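Visit to the county offices at Alutska, September

Alutska is the seat of Madidora County and has been since the county was split from its northern neighbor. The county opens its administration building to the public on one Saturday each year. I attended to see how a county without an elected executive runs its daily business, and to collect copies of the charter and the current organization chart.

The building has three floors. The clerk and the recorder share the ground floor, the assessor and the treasury are on the second, and the board room and the office of the county administrator are on the third. Visitors signed in at the clerk's counter and were taken up in groups of 20. My group left at 10:15 a.m. and was back downstairs before noon.

Madidora operates under a board and administrator form. A board of five supervisors sets policy, adopts the budget and hires the administrator, who serves without a fixed term. The administrator appoints department heads, but each appointment must be confirmed by the board within 67 days or it lapses. The sheriff, the assessor and the clerk are elected separately and do not report to the administrator, although their budgets pass through the same office. Staff described this as the part of the structure that takes the most time in spring, when the departmental requests come in.

The board room seats the supervisors on a raised platform with the clerk to one side. Agendas are posted outside the door and at the branch office in Zamudio. Any resident may speak for three minutes on a listed item. Comments on unlisted matters are held to the end of the meeting.

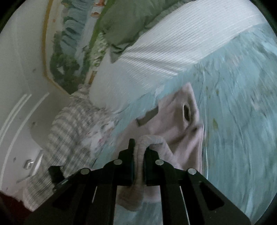 Can the administrator veto an ordinance passed by the board?

The charter gives the administrator no veto. An ordinance takes effect once the chair signs it and the clerk publishes it, and the administrator's role before that point is limited to a written report on cost and staffing.

The records vault was the most detailed stop. Ordinances are bound by year and numbered in one continuous series. The last one filed at the time of the visit was No. 913, which adjusts the service boundary between the county road department and the town of Sevivville. The older volumes are indexed by hand on cards. The newer ones can be searched at a terminal beside the counter, though the scans lack the attached maps, and a map has to be requested on paper.

Sevivville is the only incorporated town in the county with its own mayor and council. It contracts with the county for tax collection and elections and handles its own zoning. The contract is on file at the clerk's counter and runs to 20 pages with schedules.

Copies are charged by the page and the counter does not take cards. Parking is behind the building, with the entrance on the east side. The elevator stops at all floors, but the vault is reached by a short flight of stairs from the recorder's office.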